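Odska Greifhelfer im Alltag: Bügel sortieren für Fortgeschrittene

Testbericht, Rubrik Haushalt und Werkstatt

Vorweg, damit sich hinterher niemand beschwert: Ich wollte das Ding nicht mögen. Seit Jahren lese ich, dass der Haushaltsroboter im nächsten Frühjahr kommt, und seit Jahren hänge ich meine Hemden selbst auf. Als die Redaktion fragte, ob ich den Odska Greifhelfer testen möchte, einen Tischarm mit Zweifingergreifer und mitgelieferter Software, habe ich trotzdem zugesagt. Drei Wochen im Mai, ein Arbeitszimmer, ein Schrank voller Kleiderbügel. 387 Euro kostet das Grundpaket ohne Kamera, 908 Euro das Komplettset. Ich hatte das Komplettset.

Der Hersteller verspricht auf dem Karton »leichte Ordnungsarbeiten«. Gemeint sind Dinge, die man von A nach B legt: Bügel in den Korb, Löffel in die Schublade, Schrauben in die Schale. Kochen, Wischen und Bettenbeziehen stehen nirgends, das rechne ich Odska an. Andere Anbieter sind da weniger zurückhaltend.

Aufbau

Der Arm wird mit einer Klemme an der Tischplatte befestigt. Das dauert zehn Minuten, wenn die Platte dick genug ist, und meine war es erst beim zweiten Tisch. Danach kommt die Software, und die will erst einmal ein Konto, dann ein Update, dann einen Neustart, dann noch ein Update. Die deutsche Anleitung ist offenbar aus dem Englischen übersetzt worden, von wem auch immer. »Bitte den Finger nicht vor dem Nullen schließen« habe ich dreimal gelesen und beim vierten Mal falsch verstanden.

Kalibriert wird gegen eine helle, matte Unterlage. Wer eine dunkle Tischplatte hat, soll laut Anleitung Papier auslegen. Auf meiner hellen ging es mit Papier ebenfalls besser als ohne. Ein Haushaltsgerät, für das ich vor der Hausarbeit den Tisch neu beziehen muss, hat in meinen Augen schon einen Punkt verloren.

Warum ausgerechnet Bügel

Weil Bügel gemein sind. Ein Würfel sieht von jeder Seite aus wie ein Würfel, und mit Würfeln werben sie alle. Ein flacher Kleiderbügel hat eine Breitseite, von der er groß und freundlich aussieht, und eine Kante, von der fast nichts übrig bleibt. Liegt er flach, müssen die Finger irgendwie darunter oder von der Seite heran. Oben sitzt der Haken, der sich gern in den nächsten Bügel einfädelt, und glänzendes Metall mögen Kameras ohnehin nicht. Jedes Kind bekommt das mit vier Jahren hin, wenn auch unter Protest. 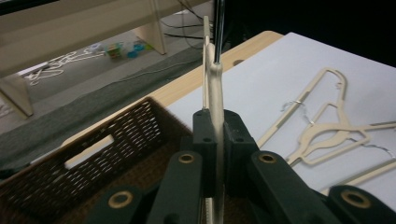

Beim Greifen selbst bin ich milder gestimmt als erwartet. Wenn die Finger einen Bügel einmal zwischen sich haben, halten sie ihn fest. Ich habe daran gezogen, gewackelt und den Arm einmal aus Versehen gegen die Lampe gefahren, der Bügel blieb, wo er war. Die Klemmkraft lässt sich in Stufen einstellen, und ab der mittleren rutschte bei mir nichts mehr.

Das Problem ist der Weg dorthin. Liegt ein Bügel allein, geht es meistens gut. Liegen zwei übereinander, beginnt das große Nachdenken: Der Arm fährt hin, hält an, fährt ein Stück zurück, schwenkt, fährt wieder hin. Im besten Fall nimmt er danach den oberen, im zweitbesten beide. Im schlechtesten schiebt er den ganzen Haufen bis zur Tischkante und meldet »Aufgabe abgeschlossen«. Diese Meldung habe ich öfter gesehen, als mir lieb war, und sie ist für mich der eigentliche Mangel. Einem Gerät, das scheitert und es zugibt, kann man helfen. Einem, das zufrieden piept, muss man hinterherlaufen.

In der Gesamtwertung meines Testprotokolls stehen 406 Greifversuche. Ich habe irgendwann aufgehört, die Beinahe-Treffer von den Treffern zu trennen, deshalb gibt es hier keine Prozentzahl. Wer eine braucht, findet auf der Produktseite eine sehr schöne.

Und das Ablegen?

Odska schreibt, der Greifhelfer könne »in handelsübliche Behälter« einsortieren. Bei einer flachen Schale stimmt das. Bei einem Korb mit hohem Rand bleibt der Haken gern hängen, und dann zieht der Arm den Korb ein Stück mit, bevor er loslässt. Abhilfe schafft eine größere Abwurfhöhe. Dann fällt der Bügel eben hinein, quer, und der nächste fällt obendrauf. Ordnung ist das höchstens im weiteren Sinn.

An eine Stange hängen habe ich natürlich auch probiert. Ein einziges Mal klappte es, und ich habe laut gejubelt, was im Nachhinein alles über meine Erwartungen sagt.

Zweite Meinung aus der Werkstatt

Weil ich dem eigenen Vorurteil nicht traue, habe ich das Gerät für ein paar Tage weitergegeben, an Weronika Adamczyk, die in einer kleinen Näherei Musterteile für den Versand richtet. Ihre Frage war eine andere als meine: Muss der Arm klug sein, wenn man ihm die Teile immer gleich hinlegt? Sie hat eine Anlegeleiste auf den Tisch geschraubt, die Bügel hochkant hineingestellt und den Ablauf fest eingelernt. So lief es deutlich ruhiger. Nur hatte sie, wie sie mir hinterher schrieb, »die Arbeit dann schon gemacht, als der Roboter anfing«.

Treffender kann ich es auch nicht sagen. Für gleichförmige Teile in fester Lage gibt es seit Jahrzehnten Maschinen, und die sind schneller. Das Neue sollte ja sein, dass der Greifer mit meinem Durcheinander zurechtkommt.

Vergleich mit dem Kemeys

Leser fragen regelmäßig nach dem Kemeys, der ähnlich viel kostet. Ich hatte ihn im Vorjahr hier. Er ist leiser und hat die bessere App, dafür waren mir die Finger zu weich, schmale Kanten drehten sich darin weg. Bei Bügeln würde ich den Odska vorziehen, bei Socken den Kemeys, und bei beidem die eigene Hand.

Was gefällt

Fester Griff auch an schmalen Kanten. Solide Tischklemme. Ersatzteile einzeln bestellbar. Der Notstopp reagiert sofort.

Was stört

Langsam bei allem, was übereinanderliegt. Meldet Erfolg, wo keiner ist. Kontozwang. Anleitung. Der Lüfter pfeift auch im Ruhezustand.

Wertung: 2 von 5 Sternen

Einen Stern gibt es für den Griff, einen für die zurückhaltende Werbung. Für Bastler, die gern selbst an Abläufen feilen, ist das Grundpaket eine Überlegung wert, sofern eine brauchbare Kamera schon vorhanden ist. Wer sich Hilfe bei der Wäsche erhofft, sollte das Geld behalten. Odska hat für den Herbst ein Update angekündigt, mit dem der Arm gestapelte Gegenstände erkennen soll. Ich teste dann gern noch einmal, mit denselben Bügeln.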